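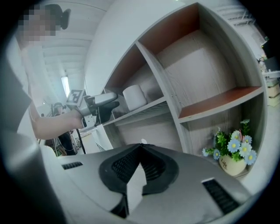 Walking tour guides wanted for the old town of Dusport

We love this town and we'd like more people showing it off! From August we need new guides for our small-group walks through the harbor quarter, the rope makers' street and up to the Brenent overlook, where you get the whole river bend in one go.

Groups are never bigger than 12, and a walk takes 60 minutes plus however long people want to stand around asking about the clock tower (a lot, usually).
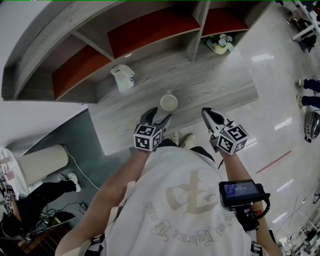 Visitor Services, Tudeck Town Walks

You don't need a history degree. You do need good English, a voice that carries on a windy quay, and a real liking for strangers. A second language is great, and Hungarian or French would make our summer. Gyula Virág and Revathi Poduval will take you along on their routes until you feel ready to lead one, and you'll get our story binder, all 646 pages of it, which you are not expected to learn by heart.

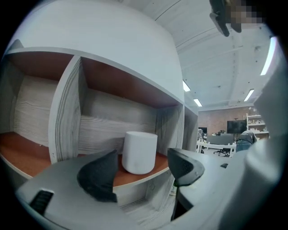

Hours are flexible, up to 20 a week, with morning and evening walks. Training is paid, and so are walks called off for rain.

To apply, send Jasmina Babić a short note at the Tudeck office on Okoth Square and tell her which corner of Dusport you'd take a visitor to first, and why.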